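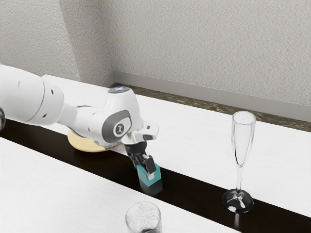
Rendered tabletop with a teal cube, a yellow plate, a champagne flute and a tumbler.

The Save File Problem

By Saskia Rakena
10/25/26

A save file is the only part of a game that the player makes and the studio has to keep reading. Textures can be replaced in a patch. Levels can be rebuilt, dialogue rewritten, whole systems pulled out. The save sits on a disk the developer has no access to, in whatever shape it had on the night it was written, and the next version of the game has to open it.

Most studios write their first save system early and quickly. The usual method is to take the objects in memory, walk through their fields and dump the values to disk in order. It takes an afternoon. It also ties the file format to the exact layout of the code on that afternoon, and every later change to the code becomes a change to the format whether or not anyone meant it to be.

Woment, a small studio best known for the farming and trading game Jumine, shipped in early access with a system of this kind. Devendra Thakur joined as a gameplay programmer some months before launch and inherited it.

"It was a binary dump with a header," he says. "The header had a version number in it, and the version number had never been changed. So we had a field that told us which version we were reading, and it always said the same thing."

The first patch after launch added a durability value to tools. The loader read the old files, found one value fewer than it expected per tool, and took the missing value from whatever came next. What came next was the crop table. Players opened their saves to find axes with impossible durability and fields planted with items that could not be planted. The game did not crash, and it autosaved on entering the farm, so the damaged state was written over the good one before the player could quit.

Woment pulled the patch the same evening. The studio had nearly 200 reports by then, most with files attached, and Thakur kept all of them. They became the first entries in what the team calls the archive, a folder of player saves that every build must now load before it can be released. The archive holds more than 1,000 files.

What goes in the file

There are two broad ways to decide what a save contains. One is to store state: the position of every object, the contents of every chest, the value of every flag. The other is to store events, or inputs, and rebuild the state by running them again. The second gives small files and is attractive for strategy and puzzle games, where the rules are fixed and the number of moves is low. It works only for as long as the rules stay the same. Change the cost of a unit in a balance patch and the replayed game goes somewhere else.

Storing state is the common choice, and the question then becomes how much. Coralie Bright, who worked on the tools side of the survival game Teixeira, argues for as little as the design allows. Her team sorted every field in the game into stored values and derived values. The player's level was derived from experience points and was not stored. The color of a house was stored. The list of shops open to the player was derived from quest flags and was not stored, although an earlier version had done so.

That earlier version produced a bug that took a long time to trace. The flags said a shop should be open, the stored list said it was closed, and different parts of the game asked different sources. The map showed the shop. The door was locked. "If two places hold the same fact, they will disagree sooner or later," Bright says. "Then you have to pick which one is right, and you have to pick for every player at once."

The rule has a cost. Derived values have to be computed at load, and on Teixeira this added to a loading time that was already long on consoles. The team ended up with a small cache beside the main save, marked with a checksum of the data it was built from. If the checksum does not match, the cache is thrown away and rebuilt. The cache is never treated as part of the save and can be deleted by hand without harm.

Naming things

The durability bug at Woment came from reading fields by position. The standard fix is to read them by name or by a fixed numeric tag. A loader that finds a tag it does not know skips it. A loader that expects a tag and does not find it uses a default. Adding a field becomes safe, and so does removing one, provided the tag is never used again for something else.

This last condition is the one that gets broken. Parvathi Kandasamy maintains Kemura, a serialization library used by a number of small teams, and a good part of the support mail she receives concerns reused tags. A programmer deletes a field, sees the gap in the numbering and fills it. New saves work. Old saves load a value of the old kind into the new field, and if both happen to be integers, no error is raised.

Kemura now refuses to compile a schema in which a tag has been removed without being listed as retired. The check was added in May and was not popular. "People wrote to say it was noise," Kandasamy says. "It is one line per field. I left it on by default and added a switch to turn it off, and I don't know how many have used the switch."

Names raise a related problem outside the file format itself. Saves refer to content: an item, a quest, a room. If the reference is the item's index in a table, sorting the table breaks every save. If it is the item's display name, a spelling correction breaks them, and so does translation. The reference should be an identifier that has no other purpose, is assigned once and is never shown to the player. Designers dislike these identifiers, as they are hard to read in a debugger. A common compromise is a readable identifier that is frozen at creation, which means that a sword renamed twice during production will carry its first name in the data for good. Jumine has a fish that is still called "test_boot" internally.

Migration

Tags and defaults handle small changes. They do not handle a change of meaning. When Woment moved from a single inventory to separate bags, no default value could say which item belonged in which bag. That calls for a migration: a function that takes a file in one version and returns it in the next.

Thakur's system chains them. Each migration moves a file forward by one version and knows nothing about any other. A file from the first public build passes through the entire chain in order. This is slower than a direct jump, but the direct jump would need a function for every pair of versions, and each would need its own tests.

Migrations work on the raw data and do not call game code. Thakur is strict about this. The first migration he wrote used the game's own item class to work out stack sizes, which was convenient until the stack sizes changed and the old migration began giving new answers. He rewrote it with the sizes copied in as constants. They look wrong to anyone reading the code today, and a comment above them says to leave them alone.

The original file is kept. On migration, the game writes the new version under a new name and holds on to the 2 most recent older copies. Disk space is rarely an argument on PC. On consoles the save quota is fixed and agreed in advance, and the space for the copies has to be asked for when the quota is set.

Writing safely

Format is half of the subject. The other half is getting the bytes onto the disk. A game that opens its save and writes over it in place will lose the file if the power goes out partway through. The accepted pattern is to write to a temporary file, flush it, check it and then rename it over the old one. Each step is there to cover a known failure, and the flush is the one most often left out, as everything appears to work without it on a developer's machine.

Cloud sync adds a further case. Two machines can both hold a valid, newer save, and the file time cannot be trusted to say which one the player wants. Kane Bolger, who handles platform work at Woment, stores a play time total and a short random value from the previous save in each file. If one save descends from the other, the game can tell, and it takes the later one without asking. If they have split, it shows both, with the play time and the in-game date, and lets the player choose. The rejected save goes into the backup slot.

Bolger tested the prompt by handing people two machines and asking them to play on both. Several chose the wrong save on the first version of the screen, which listed the real-world time first. The in-game date now comes first, in larger type, with the name of the farm next to it.

Woment's next game is in production with the same save code. The version number starts at one, and the build fails if the schema changes and the number does not. The archive folder for the new project was set up before the first playable level, and so far it contains saves from the team's own machines, including a few that were corrupted on purpose with a hex editor.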